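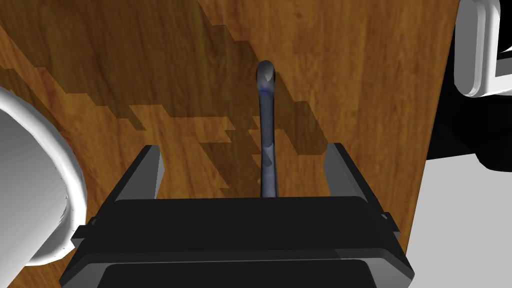 Colleen Poirier wrote back on the last report that 419 demonstrations sounded like plenty, and asked why we keep recording more. Fair question. My answer is that I don't trust the 419.

All of them were driven by remote control in the simulator, on the wood table with the white vessel and the slender utensil. Two operators did most of the work. Both tend to stop with the fingers wide open on either side of the handle, wait, then close. The policy has learned the wait very well. Whether it has learned to grasp is less clear to me.

Pluker's success score went up this period. I would not quote it yet, as it counts any lift, including ones where the utensil slips afterward.

Hwa-young Song wants 699 demonstrations by November. I'd sooner drop the worst of what we have and add four new operators. The Visteo controller still lags on wrist turns, and more hours on it will give us more of the same lag.

Spending is on plan. Hand-guided trials on the real arm have not started.

August 9, 2024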